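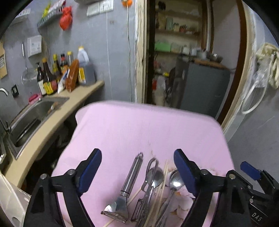 Fig. 1. Kitchen tools on a pink mat: a peeler, scissors and spoons.

Week 2: Why we sort things the way we do

Last week we got as far as the Purnside survey, so I'll pick up there. Kofi Gyamfi asked 92 households how they decide which drawer a thing lives in, and I love how muddled the answers were! Most people began with use (things for cutting, things for stirring), then slid into size or shape halfway through without noticing.

A few terms you'll need for the essay. A category is a group we treat as alike. A prototype is the member that comes to mind first – say "bird" and most of you will think of a robin long before a penguin. Fuzzy edges are the awkward cases, and I find those the most fun (is a tomato a fruit when you're shopping?).

For the seminar, please read the Ramanauskas chapter, or at least the first half, it does get heavy going. Then pick 60 words from any shop leaflet and sort them twice, using a different rule each time. Bring both lists. Mine took me nearly 2 hours, but I kept changing my mind about soup.

Essay titles go up in May.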